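Gorngate season 2: did the release window change?

tvlatch
The Gorngate page on the Desero app said "Returns in September" this morning. By lunch it said "Coming soon." Cached copy still has the old text. Does anyone know if that was a real date going up early or a template default?

pell_r
Template default is my guess. Desero fills that field automatically when a title record has an episode count but no premiere date. Season 1 showed a wrong month for two weeks before the trailer came out.

oxbow333
Disagree. The season 1 error was on the web page only. The app pulls from the schedule feed, and someone has to enter a month there by hand. If the app said September, a person typed September.

pell_r
Do you have a source for that? The help page says web and app share one listing.

oxbow333
They share artwork and the synopsis. Availability is separate. Compare any title that is leaving the service: the app shows the expiry label a day before the web does.

Marda K
Leaving the label aside, September is plausible on production grounds. Stellan Backlund said on the Brultetti podcast that picture was locked on all the episodes and only the mix and the effects shots were outstanding. He gave the effects count as 800, against 333 for season 1. If delivery is staggered, they can premiere before the last episodes are finished.

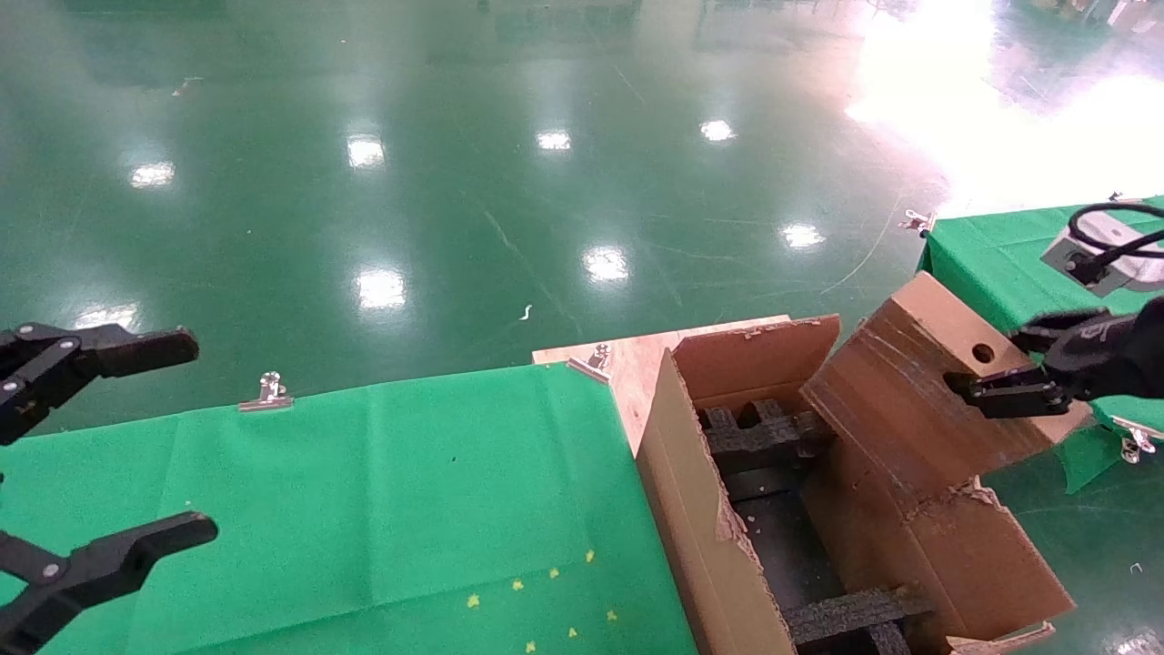 The part I would question is the dub. Desero releases every language on the same day, and the dubs can't be finalized until the mix is done. Season 1 needed nine weeks between final mix and premiere. Count back from September and the mix on the first half has to be finished already, and Backlund was talking about it as future work.

tvlatch
When was the podcast recorded? Brultetti holds interviews for a while sometimes.

Marda K
Not stated. He mentions the reshoot with Ese Ojo as finished, so after that.

quillfeather
Is 800 shots a lot? I have no sense of scale for this.

Marda K
For a drama at this episode length it's high but not unusual. Many of them will be cleanup and sky replacement. The number alone doesn't tell you how long it takes. Vendor count matters more, and he didn't give one.

pell_r
It also matters whether the season is split. If they release it in 2 blocks the dub problem mostly goes away, as the second block gets its own lead time.

oxbow333
Desero has not split a scripted show yet.

pell_r
Colombo was split.

oxbow333
Colombo had a holiday special that was listed as part of the season. The other episodes went up together. I wouldn't call that a split.

pell_r
The listing says Part 1 and Part 2. I would.

quillfeather
Does the actor availability tell us anything? Ojo is supposed to be doing a stage run in the fall. If the press tour is in September she would miss most of it.

Marda K
Press for season 1 was done in one block a month ahead, mostly remote. I wouldn't read much into it.

tvlatch
Update from me. I checked the app on a second device that hadn't refreshed. It still shows September, and the episode list has runtimes filled in for the first 2 episodes and dashes for the others. Not sure if the runtimes are new.

oxbow333
Runtimes come from the delivered file. If that's right, two episodes are in the system.

pell_r
Or placeholder runtimes. What are the values?

tvlatch
54 and 49.

pell_r
OK, those don't look like placeholders. I still think the month was automatic, but I'll accept that something has been delivered.

Marda K
If both are final files with the mix included, my nine-week objection is weaker for those two. It still applies to the others unless they go weekly. Can you check whether the audio languages are listed on the episode page?

tvlatch
Only English at the moment. I'll look again tonight before it refreshes.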